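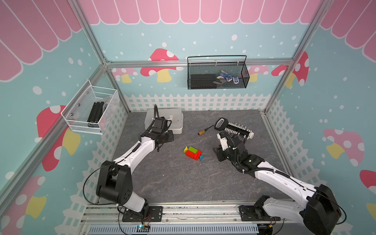 Figure 1. Storage box, hairbrush, screwdriver and toy blocks, with the black wire basket on the back wall.

A Place for Small Things: Storage in a Play Booth
Project report, Design for Everyday Spaces
Jörg Stöcker, Mirela Aguiar, Minttu Hyvönen
Supervisor: Reinhold Wiegand
Submitted 2022-09-05

1. Background

Our project is part of Kindedia, a course series in which student groups take on one small storage problem and work on it for a term. We picked tidying up. All three of us have lived in shared apartments where one surface collects everything, and we wanted to know if the containers around that surface make any difference to what ends up on it.

We worked with a small booth with an aluminum frame and printed walls. The print shows a light blue background with white dots, a pink awning pattern along the top, mushrooms and a picket fence. Reinhold asked us early on if the print mattered for the project. We decided that it did, a little, and it comes up again in section 4.

2. Objects and containers

The objects were chosen to be a mixed lot. A set where everything belongs together is easy to put away, and most homes do not have that. The core of the set was a hairbrush with a long black handle, a screwdriver and some toy blocks in red, green, yellow and blue. Other small items were added or taken out between sessions.

For containers we used a translucent white plastic box with a lid, and wire-mesh baskets hung on the walls. The box stood toward the back left. You can tell from outside that a box like this has something in it, but it is hard to tell what. A mesh basket shows its contents from most angles. We expected this to be the main difference between the two, and that people would prefer the baskets.

The floor of the booth is gray with a marble pattern. We did not choose it for any reason, but it affected the results. Bright blocks stand out on it and are picked up early. Dark items are easier to pass over.

3. Method

We ran 20 sessions with other students from our department. Each session started with the objects laid out in a different arrangement and lasted seven minutes. The person was asked to tidy up "the way you would at home" and got no other rules. We wrote down which container each object went into and in what order. When the person had left, we asked the next one to find a named object and noted where they looked first.

Over all sessions we logged 242 placements. Placing an object and then moving it again counted as two, which Jörg and Mirela argued over for some time. We kept it that way, as changing your mind is part of tidying.

Blocks were a special case. Some people took them one by one, and others pushed them together into a pile first and dealt with the pile later.

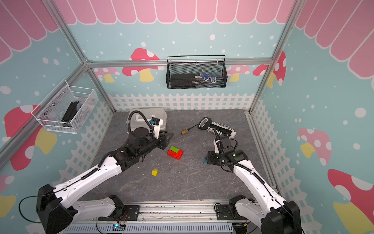
We had not planned for piles in our log sheet, so in the first sessions they were written in the margin. From then on a pile had its own column. A block left alone outside the pile got its own line, and these single blocks were often the last thing to be put away.

4. Results

The baskets were not preferred as clearly as we expected. Flat and soft things went into them quickly. Long things were a problem. Several people held the hairbrush up to a basket, thought about it and put it back down. The box was used mostly for blocks, and once a few blocks were in it, other things stayed out. People seemed to read the first object in a container as a label for the whole container.

Finding things again was faster with the baskets, as expected. With the box, people opened the lid first and asked themselves afterward if the object was likely to be there. Of all placements, 44 ended somewhere we had not listed as a container at all, mostly in a corner or up against the side of the box. One participant called this "parking" and we took over the word.

The wall print had one effect we could see in the notes. People described places by it. They said "by the mushroom" or "near the fence" when asked where an object was, and hardly anyone said left or right. With three plain walls we think the search task would have been slower, but we did not test this.

5. Comments on the draft

We showed a draft of this report to our course group in Jullwood. Most of the discussion was about the box and its lid.
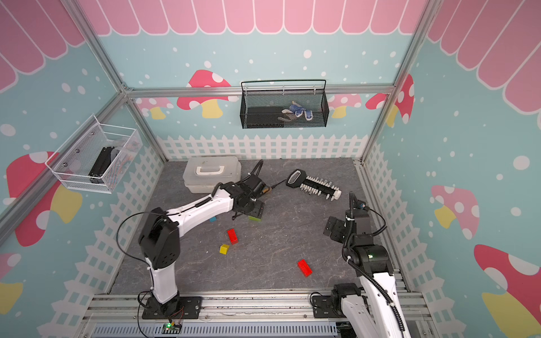

Benedikt Stüber wrote that we were too hard on the lid. In his view a box for blocks needs one, because blocks are a thing you carry to another room, and a basket on a wall cannot do that. He also wondered if we had mixed up two jobs, putting things away and keeping them ready to use. A hairbrush is used every day, he said, and it might be correct to leave it out.

We agree with the second point more than with the first. Our log sheet treats everything still on the floor at the end as not tidied, and that is probably wrong for the hairbrush. We did not recalculate. For the lid, we would want to try the same box open and closed – it is the simplest change and we should have thought of it in the first week.

6. What we would change

The log sheet needs a column for parking from the start. The arrangement should be photographed at the same point in every session, as our notes on starting positions are uneven, and for two sessions they are missing. A long, narrow container for things like the brush and the screwdriver should be added. Minttu has drawn one that hooks over a horizontal rail – the sketch is in the appendix.

A second round is planned for October with the open box. The log sheets are kept with Mirela and can be borrowed by the next group.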